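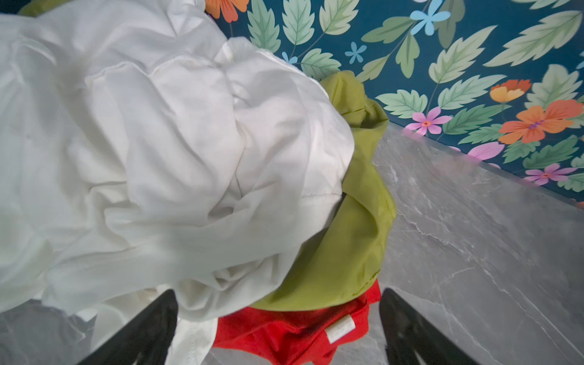
Otard Cinema: Questions About Our Silent Film Series

Search this site Enter keywords Go

Updated August
By the Otard programming desk

When do the films start?

Doors open at 6:30 p.m. and the film starts at 7. Shorts come first, then the feature. There are 4 programs in the series, and each one is shown twice.

Where do I buy tickets?

At the box office or the Kutitz bookstore across the street. Series passes are only sold at the box office.
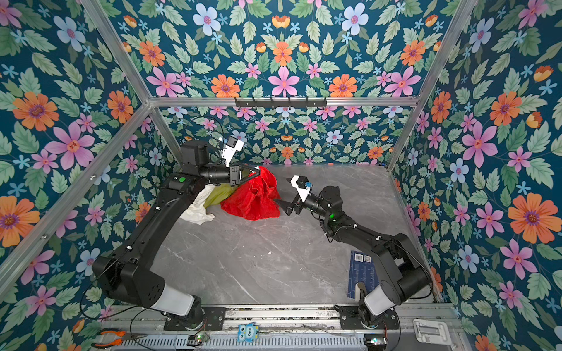
Is there live music?

Most screenings have a pianist. The Skanetti program uses a recorded score that came with the restoration.

Can children come?

Children are welcome at all shows. They will need to read the title cards or have someone read them quietly.

Why do some of the films look scratched?
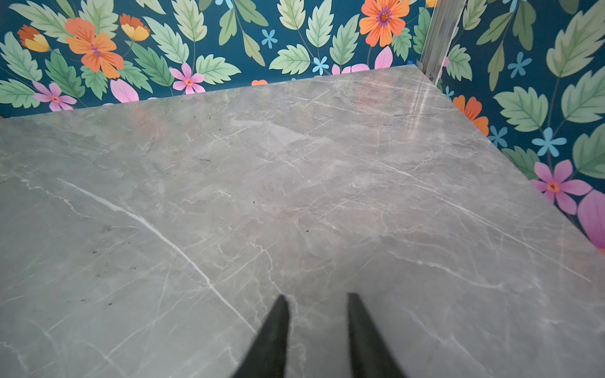 Several titles come from the Mustonen collection, which holds 2,000 reels, and many were copied from worn projection prints. Scratches show up as thin vertical lines. Dirt shows up as small dark specks, much like the ones scattered over the gray marble-look tabletop, except that on film they change with every frame. We show these copies as we receive them.

Can I get a refund?

Refunds are available up to 2 hours before the show.

Comments

Is the balcony open for these? Stairs are fine for me.

Went to the first program. The piano was loud from row 4, so sit farther back.

Please bring back the train comedy. We missed both shows.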